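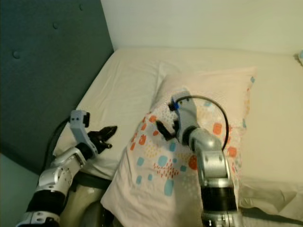
The Berkness fitted sheet is sold by Vevside as a deep-pocket cotton percale. I have used the double since April and washed it weekly at 40 degrees.

Fit is good. The elastic runs the full perimeter and the corners stay put on a 30 cm mattress. With a topper added, one corner lifted overnight on 2 occasions.

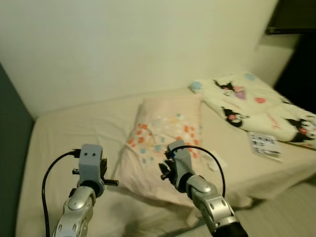
Shrinkage was slight along the length and nil across the width. Tumble drying on low made no further difference. The seams are overlocked and none has opened - the older Cekwood sheet failed at a corner seam well before this.

The weave feels crisp at first and softens after 10 washes. It creases when line dried, and a warm iron is needed if that matters to you.

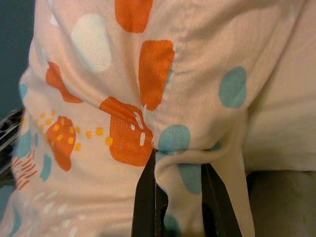 Printed fabric, gathered into folds.

Pilling is the weak point. A faint patch has formed at foot level, and a fabric comb removes only part of it. The care label also fades quickly, so note the washing temperature before the first cycle.

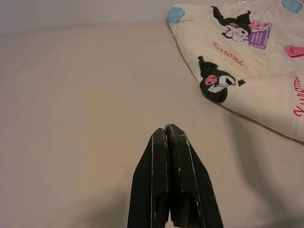 At the full price I would hesitate. In a sale it is a sound purchase for mattresses up to 30 cm.

Reviewed by Eino Partanen

Recent reviews
Kiều bamboo pillow
Cekwood slatted base, double
Vevside wool underblanket
Mattress toppers compared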